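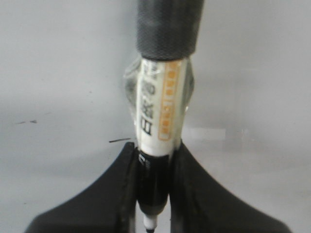 Week 4 - Taking notes by hand during interviews

Share 11 Comments

These notes are for students who were absent on Saturday. Please read them before you meet your interview partner.

Last week we discussed how to ask open questions. Now we look at how to write down the answers. Many beginners try to write every word. A person speaks much faster than a hand can write, so after two minutes you are behind and you do not listen anymore.

Write in short lines. Leave the left third of the page empty and use it later for your own remarks. Keep the exact words only when the speaker says something in an unusual way, and put quotation marks around them. Everything else can be your own summary.

Abbreviations: make a list of your own before the interview. In the Kawaguchi transcripts, which you have in the reader, Hatsue Oda writes "w/" for with, "bf" for before and a small arrow for "this led to". She never changes the list in the middle of a project.

After the interview, sit down the same evening and write the full version. In my experience the memory is still good at eight or nine o'clock - the next morning it is much weaker. Mark each place where you are not certain with a question mark in the margin. Do not repair these places by guessing.

Homework: interview one person about their first job, 20 minutes. Hand in the raw notes together with a full version of 700 words. Luzius Schwaiger and Aoi Nakajima will exchange papers with the second group.

Reading for next time: Marilou Yap, chapter 3, only the part on silence.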